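4.3. Análisis del fallo de retención del plan en el entorno simulado

La campaña de evaluación del planificador Gemari comprendió 2,000 episodios de recogida y depósito ejecutados en simulación, con el mismo modelo de brazo suspendido y objetos domésticos de uso corriente sobre una mesa perforada. De ellos, 595 terminaron sin que la pinza llegara a iniciar el descenso hacia el objeto asignado. En la primera revisión, a cargo de Chia-jung Chow, estos episodios se clasificaron como errores de percepción. La clasificación se corrigió en noviembre, una vez contrastados los registros del estimador de pose con los del supervisor de seguridad.

El contraste mostró que la pose del objeto se había estimado dentro de la tolerancia en la mayor parte de los casos. El fallo se originaba en una fase posterior. El módulo Likamell, que verifica la distancia entre los eslabones y la geometría fija de la sala, devolvía una alerta de proximidad con el mueble del fregadero cuando el brazo partía de una configuración retraída. El supervisor respondía con una parada protegida y solicitaba un plan nuevo. El planificador, que conservaba en memoria la solución anterior, entregaba de nuevo la misma trayectoria, y el ciclo se repetía hasta agotar el límite de 600 segundos por episodio.

La configuración de la sala influye en la frecuencia del fallo. El brazo está montado en altura junto a la pared posterior, de modo que las posturas retraídas sitúan la pinza sobre la encimera del fregadero, fuera de la zona de trabajo (figura 6). Los objetos más próximos al borde delantero de la mesa exigen abandonar esa región con un giro amplio del codo, maniobra en la que se concentraron casi todas las alertas. 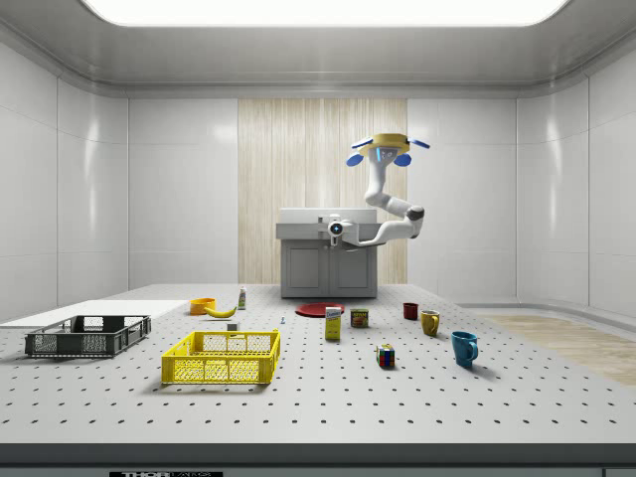
¿Por qué no bastaba con reducir el margen de seguridad del verificador? Un margen menor habría suprimido la alerta sin eliminar la repetición de la trayectoria, y habría permitido aproximaciones que el protocolo Timura prohíbe en la celda física.

Figura 6. Entorno de simulación empleado en la evaluación, con la pinza situada sobre la encimera.

La corrección adoptada, propuesta por Tamás Fülöp y Hsiu-ying Chuang, invalida la solución almacenada después de cada parada protegida e incorpora a la consulta siguiente el par de eslabones que motivó la alerta. Se añadió asimismo un contador que interrumpe el episodio tras tres rechazos consecutivos y lo registra con un código propio, separado de los errores de percepción. Los márgenes del verificador se mantuvieron sin cambios. La validez del procedimiento en la celda física queda fuera del alcance de esta sección y se aborda en el apartado 5.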